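Power Belongs on Top of the Table

Opinion
18th February

For most of the last century, the electrical outlet was a fixture of the wall. Rooms were arranged around it. Desks were pushed against baseboards, lamps stood in corners, and any table placed in the middle of a room was understood to be a table without electricity. That arrangement suited a period in which the items on a desk were a telephone, a typewriter and a lamp. It does not suit the public libraries, branch offices and shared study rooms of the present day, and the institutions that furnish such rooms should stop buying as though it did.

The Dreltow Library Service spent part of January reviewing the furniture in its reading rooms. The review covered 60 tables at two sites, Kao Street and Nason Road, and invited comments from readers. It drew 100 written responses. The most common subject was not the seating or the heating, both of which the service had expected to hear about. It was the position of the outlets. Readers wrote of kneeling on carpet to find a socket, of chargers left behind because they had been plugged in out of sight, and of cords drawn across the path of other people. One response ran to 2 pages and dealt with a single outlet behind a radiator.

These are small complaints, and a public body has larger matters to attend to. They are also complaints about something that readers do each time they visit. A person who comes in to complete a job application or to finish a term paper will plug in a device before doing anything else. If that first act is awkward, the room has served the person poorly from the beginning.

The usual remedies are three. The first is the floor box, a metal hatch set into the floor beneath the table. Floor boxes are tidy on a drawing. In use they collect dust and paper clips, their lids are left open, and they fix the table in place as firmly as any wall did. The second is the grommet outlet, for which a hole is cut in the tabletop. It works well until the table is moved, resold or damaged, at which point the hole remains. The third is the ordinary long power strip laid on the floor or fastened beneath the desk. It is inexpensive and familiar, and it keeps every one of the faults that readers described.

A fourth choice deserves more serious consideration than purchasing offices have given it: the freestanding power strip made to sit in plain view on the table itself. At Kao Street, tabletop power was one of the options under discussion, and the general form is easily shown.

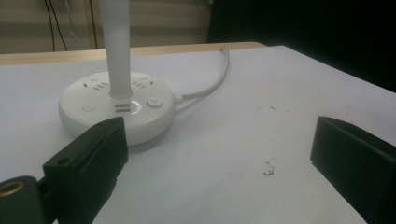 A round power strip on a white tabletop, with sockets on either side of the central pole and two USB ports at the front.

The merit of such an object lies chiefly in its honesty about what a table is now for. The sockets face upward, where a seated person can see them and reach them. With outlets to the left and to the right, people sitting on different sides need not compete for the same end of a strip. The button is in sight as well. Anyone who has felt along the underside of a desk for a switch will appreciate the difference.

Objections have been raised, and they should be answered fairly. The first is appearance. The Erkier guidelines on reading room furniture, which Dreltow has followed for many years, advise that electrical equipment be "concealed wherever practical." The preference is understandable. Concealment, however, has been treated as a good in itself, and the cost has been borne by the people under the table. White equipment on a white surface is hardly an intrusion. A reading room already contains book trucks, printers and signs, none of which anyone proposes to hide.

The second objection is that tabletop equipment takes up space. It does. On a small table for one reader, a unit in the center would be a nuisance, and the service would be wrong to install one there. On a large shared table the middle is seldom used for anything, as it lies beyond the comfortable reach of most readers for writing.

The third objection is the most substantial. A unit on the table still has a cord, and the cord must go somewhere. Bringing the outlets up to the surface does not remove the need to plan a safe route to the wall. It reduces the number of loose cords from several to one, and one cord can be led over the back edge, clipped to a leg and covered where it crosses the floor. This work should be written into the purchase order and completed before the room opens. A cord that is left for staff to deal with later will still be on the floor at the end of the year. Liquids also require a plain rule. Where outlets face upward, open cups should be kept off the table, and staff should be prepared to say so.

The service should equip 20 of its larger tables first, divided between the two sites, and leave the smaller ones as they are. Outlets should be checked on the same schedule as the lamps, and readers should be asked again for their comments once the new arrangement has been in use through an examination season.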